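Grid-Referenced Pick and Place with a Wrist-Mounted Camera
Project report, Kestcombe Technical College, Introductory Robotics Sequence
Team Bravo
Report author: Gisela Quezada
November 23, 2025

Summary

The team built and tested a tabletop pick-and-place system that moves small toy food items onto a plate using a single arm, a parallel-jaw gripper and one camera at the wrist. The main question was whether a coarse grid taped to the table could replace a full camera calibration for a task of this size. Over 700 trials the grid method was adequate for choosing an approach position and poor for final alignment. A second, camera-based correction step was added in the middle of the term and is described below.

Background

The assignment called for a system that could be set up by two people in one lab period without a calibration target. The previous year's team had used a printed checkerboard and an overhead camera. Their notes, which we were given in March, list the overhead stand as the most frequent source of error. It was bumped, and every stored position after that was wrong by the same offset.

We moved the camera to the wrist for this reason. A wrist camera loses the fixed overhead view, so the arm needs some other way to know where on the table it is looking. The tape grid was the cheapest option we could think of. It can be repaired with the same roll of tape, and it stays with the table if the arm is unbolted.

Equipment

The arm is the department's bench unit, run from the lab workstation through the Cliltby control package. Task scripts were written in Python and logged by Pravness, the trial recorder written by an earlier team and maintained by ours this term. Pravness stores the joint positions, gripper opening and wrist image at each step. The gripper is a black parallel-jaw type with block fingers, bolted to the wrist bracket. No force sensor was fitted. Grip was judged from the motor current and from the difference between the commanded and measured opening.

Workspace layout

The grid was laid by hand with blue painter's tape directly on the table surface. No straightedge was used on the first pass, and the cells came out uneven. We decided to keep them that way and record the corners of each cell individually, by jogging the arm to each corner and saving the pose. A lookup table then maps a cell to its four corners, and a point inside the cell is found by interpolation.

Tape strips do not need to be continuous for this to work. Where a strip had torn or had been cut short, the corner was taken from the line the strip would have followed. Two people recorded the corners separately and the values were averaged.

The standard layout has the mint-green plate in a cell left of center, the wicker basket at the left side and the strawberries in a cluster at the right. Seen from the wrist with the jaws open, both fingers stay in view at the bottom of the image, and the left one overlaps the near edge of the plate.

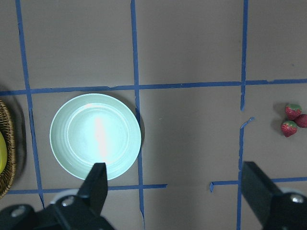

Procedure

1. Place the plate, basket and fruit by hand according to the trial card.

2. Home the arm and open the gripper fully.

3. Enter the source and target cells. The script looks up both and moves to a hover pose over the source.

4. Capture a wrist image. Segment by color, excluding a fixed mask over the two fingers.

5. Shift the hover pose until the selected item is centered between the fingers, then descend and close.

6. Lift, move to the target cell, lower and open.

7. Score the trial by hand as placed, dropped, missed or stopped.

Steps 4 and 5 were absent from the first version. In that version the arm descended at the interpolated point and relied on the fruit having been placed accurately.

Results

Pravness logged 3,026 wrist images over the 700 scored trials. Trials run with the grid alone had a high rate of misses, nearly all of them on items lying near a cell boundary. With the correction step added, misses fell and drops became the most common failure.

Clustered fruit remained difficult. When strawberries touch, the color segmentation joins them into a single region, and the center of that region can lie in the gap between two items. The fingers then close on both or push them apart. We tried splitting the region using the green caps as separate markers. This worked when a cap faced the camera and failed when it was turned away or hidden behind another item.

Glare on the plate was the second problem. The lamp over the bench leaves a bright streak on the plate, and a simple brightness threshold divides the plate into two regions. We replaced the threshold with an ellipse fit to the rim, which ignores the middle of the plate - this removed the false stops from the log.

The blue tape caused fewer segmentation errors than we expected. Its hue is far enough from the red of the fruit that one threshold separates them under the lab lights. The mint plate is closer to the tape in hue, and for plate detection the tape had to be masked out first.

Limitations

All trials used one table, one lamp position and one set of toy items. The corner table is valid only while the arm base stays where it is bolted. Recording the corners took longer than the assignment allows for setup on 5 of the 9 lab days, mostly while we were still learning the jog controls.

Further work

The corner poses should be recorded with a pointed tip held in the gripper. We sighted between the block fingers, and the two sets of readings differed most at the far side of the table. A diffuser on the lamp should be tested before any more changes to the plate detection. The cluster case needs a depth measurement or a push motion that separates the items before the grasp. The push motion is partly written and is in the team folder with the trial cards.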